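Nellwood Listening Nights: Your Questions

What is a listening night?
We pick one album, turn it up, and play it start to finish with the lights low. Then we talk about it for as long as people want to stay! Some records get a polite half hour. The last Gestero album kept us going until they locked the building.

Do I need to know the album already?
Not at all. Hearing a record for the first time in a room full of people who love it is a wonderful way to meet it, and we're a little jealous of anyone who gets to do that.

How do you choose the records?
Members send in suggestions and we draw from the pile once a month. We've played 55 albums so far, everything from bedroom pop to a Tudose live set that is mostly feedback (it split the room, and we'd happily play it again).

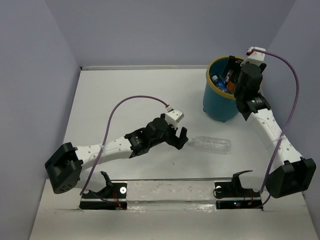

Repeats are fine too, as long as a year has gone by. March is always debut month, so save your favorite first albums for then.

Vinyl or digital?
Whichever sounds better. Plenty of newer artists never press a record, and we don't want to miss them.

Can I bring my teenager?
Please do! Anyone 14 or older is welcome, and younger listeners can come with a parent. We do play the explicit versions, so check the album first.

Where do you meet?
Upstairs at the Drestow building. Doors open at seven and the music starts half an hour later. There are 100 seats, and they go quickly when the album is a big one.

Can I talk during the music?
Save it for the break between sides. Singing along quietly is allowed, and on the last chorus you can forget the quietly.

Page updated Thursday, July 13, 2023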